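The planner was called Esta, and at ten past four in the afternoon she had changed her mind again.

"Look at that!" said Merja Miettinen, leaning so close to the log that her nose nearly touched it. "She dropped the grasp. She had a perfectly good grasp, score and all, and she threw it out."

"Is that good?" asked Mohammadi. He had come over from the Clukton office in February to write drivers, and he still asked things like that.

"It's gorgeous! The old version would've closed on the first black pixel it liked. A pile of cables is one big black blob, mate. Where does one stop and the next begin?" 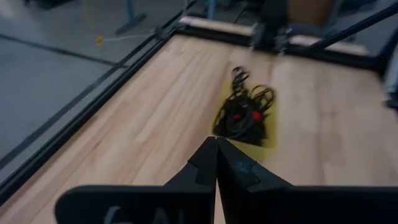

She scrolled up. Esta had sampled 500 candidate grasps and thrown away all but 60, then sorted what was left by how many other cables each one was likely to drag along. That last column was Merja's own. She'd written it at home on the couch, in her socks, and Trustarmont had never asked for it.

"So she's guessing at the tangle," Mohammadi said slowly.

"She's guessing, and she's saying how unsure she is -- that's the bit I love. See the variance? Huge in the middle, tiny out at the loops. So she goes for the loops."
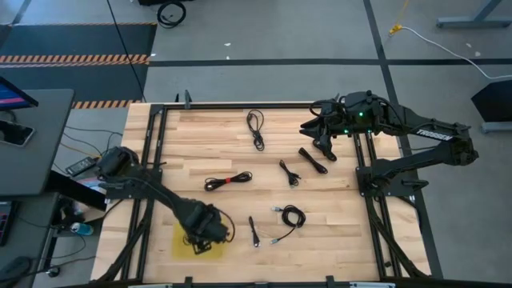
Mohammadi pulled his chair in. "Could the driver send her the finger force? Every tick, I mean, so she'd feel a second cable coming along."

Merja turned right around to stare at him.

"How fast can you send it?"

"Faster than you're reading it now."

"Oh, you beauty," she said, and opened a new branch before he'd even found his keyboard.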